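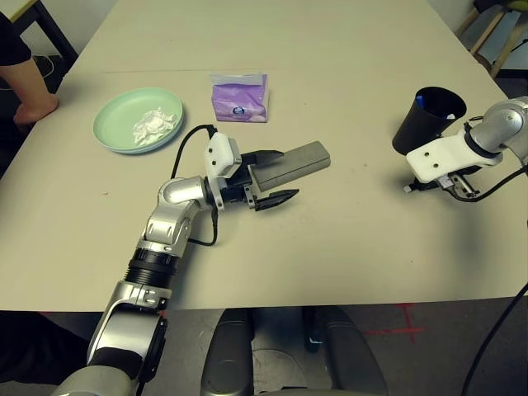
2023-11-11

Spent the week on grasp timing in the Piscombe stack. The left gripper was closing before the wrist had settled, and the planner still counted the pick as good. I traced it to Postma, our message layer, which stamped joint states on arrival instead of at the encoder. With the stamp moved, the lag between the two arms is 12 ms and stays there.

The gray block is a decent test piece. It is long enough that a small yaw error shows up at the far end. I replayed 1323 logged grasps against the new timing and 5 changed label, all of them on the left arm.

Still open - the crumpled tissue on the plate gets a new mask every few frames. Kamura merges it with the rim if I drop the threshold to 6.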